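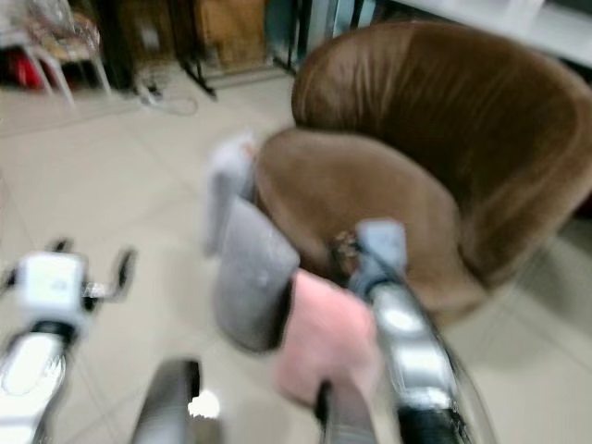
Keep the Bad Runs

Most groups that collect demonstrations for household robots throw away too much. At Skivby we used to do it as well. An operator would steer two arms through a tidying task, and if a cloth slipped or a gripper closed on air, the run was deleted and started again. By the end of a shift we had 50 clean recordings and felt good about them.

A policy trained on those recordings does fine until something goes wrong. Then it has nothing to draw on. It has never seen a towel hanging half off a seat with the gripper a little too far to one side, so it carries on as if the towel were in hand.

In March we changed the rule. Operators on the Nikuvero project now keep going after a mistake and fix it in the same recording – a second grasp, a nudge with the other arm, whatever a person would do. Of every 70 runs we drop 9, mostly for dead sensors or a lost connection. Labeling takes longer, and I won't pretend the operators like it. A messy run is tiring to finish.

The usual objection is that a system copies what it is shown, mistakes included. That is a fair worry, and it is why we mark the point where each error starts and train only on what comes after. The fumble stays in the file but is not something to imitate.

I would also stop tidying the room first. Soft things on soft furniture are hard to pick up, and homes are full of both. Leave the cables and boxes where they are and record 12 runs before moving anything.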